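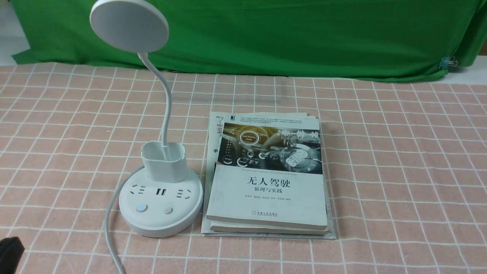 The Ivell open day ran on a Monday this year, from ten in the morning, and I went mainly for the desk and study rooms on the upper floor. Ivell lets its building out to small firms for the day and each one sets up a room the way it likes. Entry was $3, paid at the door.

Parking was tight. I left the car behind the bakery and walked back.

Fluneo had the first room, all shelving and filing trays, and I didn't stay long. Roussel was across the hall with chairs. They had a good one with a high back, but at $900 it was well past what I would pay for a chair in a spare room.

The room I spent the most time in was the one Ukex had done as a study corner. The tablecloth was pale pink with a grid of thin white lines. On it was a white lamp with a gooseneck and a round, flat head, and the base of the lamp was a round power strip. It had two sockets on the top, two USB ports between them and two push buttons near the front edge. A pen holder sat on the base as well, and the neck of the lamp went down into it. I have a lamp, a power board and a mug of pens on my own desk at home, all taking up separate space, so I could see the sense in it.

Sajib Chowdhury was looking after the room. I asked him whether the base stayed put when you pulled a plug out. He said to hold it with the other hand, and that most people worked that out in the first week. I also asked about replacement parts. He didn't know and wrote my email address down.

Beside the lamp was a stack of books and paper. The one on top was a paperback called Theories and Practices of Self-Driving Vehicles, with the main title in Chinese and a steering wheel and dashboard on the cover. Its pages were worn and a bit bent along the lower edge. I can't read Chinese, so the cover was as far as I got. I liked seeing a used book on a display desk. The desks at the last fair I went to had colour-matched notebooks with nothing written in them.

The lamp was $66 on the Ukex price sheet. I took a sheet and didn't buy.

Lunch was soup and a roll in the ground floor kitchen. The tables filled up by noon and I ate standing at the window.

The talk on lighting for small rooms started late and I left before the end. Doors closed at 5. Anyone going next year should use the side stairs, as the lift was slow all morning.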